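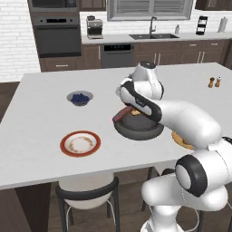

The Sisach district has 111 teaching posts empty and the new term opens in April. The acting schools superintendent took the job 3 weeks ago and has been on the phone ever since. She gave us half an hour between two budget calls. The hiring freeze is over, she said, but the money to fill the posts has to clear the provincial assembly first. "We have the list. We have the names, most of them. What we don't have is the signature." Meals are the other headache. A white counter with one dark gray pan on it is no school kitchen, and she knows it. "You can't feed 375 kids off one pan. Some of my principals are being asked to try."

The worst of it is in Zeleke, where two village schools share a single math teacher. He goes back and forth by motorbike when the road is open. When it isn't, the older pupils take the younger ones through the workbook. "They do it well, I've watched them. But I can't put that in a report and call it staffing."

Asked about pay. Long pause. Back wages for contract teachers are still owed from last year, she admitted, and the transfer has been sent back 2 times over missing paperwork. Whose paperwork? "Ours, the first time. I won't say about the second." 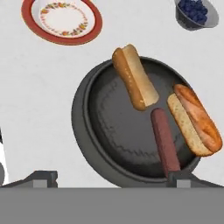
She wants the contract teachers made permanent before anyone new is brought in. The union likes that. The finance office doesnt, at least not yet, and says the regional payroll can't take it all in one year. Her answer is to split it, Zeleke and the hill schools first, the town schools after.

And the Plevik building? Roof still off on the east side. Classes are in the parish hall for now, mornings only. "The contractor says April. He said that to the last superintendant too."

She hopes to put the staffing plan to the assembly before the term starts. Then her phone rang again, the second budget call, and she picked up.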